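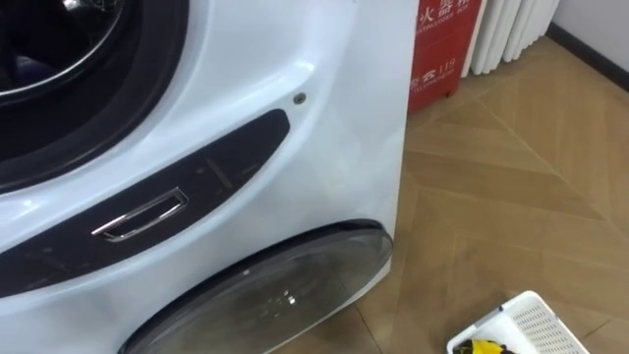 Sleeve length on a new competition gi keeps coming up short for me at control, and I would like to know what others allow for shrinkage before they order. Size is an Antunes 165, slim cut, bought for the Sellimberg Open. Out of the bag the sleeves reached the wrist bone with arms straight out. I ran the jacket four times at 40 °C, line dried, in a white washer with a round door and a black rubber gasket, nothing special about it. The sleeves now stop well above the wrist and the control table failed the jacket. I had to fight in a borrowed one with a skirt down to my knees. Weight class is 48 kg, so arm length is already an odd match for the jacket sizes.

Posted by grip_left_48, Jan 14, 2018
Home | Forums | Equipment | Rules | Search
3,458 views

Reply from tatami_edge

Four washes at 40 is most of your answer. I do the first soak cold overnight, then wash cold until the jacket stops changing. Measure between washes, center back seam to cuff, and write it down. Mine lost very little after the third.

Reply from uchimata_pct

Disagree. If you never wash it warm you are only postponing the shrinkage. The first time someone in the house puts it on the wrong program you lose the sleeve anyway, possibly the week before an event. Buy one size up, shrink it deliberately with warm washes, and stop when it fits. The cotton has a limit and it is better to find that limit in June than at control.

Reply from tatami_edge

One size up also gives you a wider chest and a longer skirt. The skirt can be hemmed, although some control tables look hard at altered hems. The chest overlap is harder to fix, and too much cloth at the lapel is a gift to anyone with a decent collar grip.

Reply from grip_left_48

Chest is the problem, yes. I tried a clubmate's 170. Sleeves were fine, but the lapel folded over itself when I tied the belt.

Reply from mat_side_b

I have worked gi control at Flener for a few seasons. A few points.

Sleeve length is checked with both arms straight forward, fists closed. Athletes who measure at home with arms down at the sides get a different number. Do it the way control does it.

Sleeve width is checked along the full length, so a sleeve that passes at the cuff can still fail at the elbow. Slim cuts fail here more often than they fail on length.
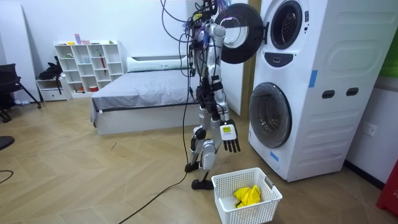 Jackets also get rejected for stiffness. A lapel that has been dried hard on a radiator is thick and difficult to grip, and we measure that as well. If you shrink the jacket on purpose, dry it flat and work the lapel by hand afterward.

Reply from uchimata_pct

Do you fail jackets that are too long in the sleeve?

Reply from mat_side_b

Past the wrist onto the hand, yes. It is less common.

Reply from no_gi_never

The Plover jackets come with the sleeve cut longer relative to the chest. I have two and both passed at Sellimberg. The weave is rougher on the neck. I would not call them well made at the armpit, as one of mine opened there in the first month.

Reply from tatami_edge

Both of mine opened at the same place. Restitched with doubled thread, held since.

Reply from grip_left_48

Ordering a Plover in 165. First wash cold, then I will measure with arms forward and post the numbers.

12 replies hidden | 5 shares

Related threads
Belt length after tying: how much tail is allowed?
Reversible gi for youth events
Backnumber patch lifting at the corners
Flener weigh-in times and parking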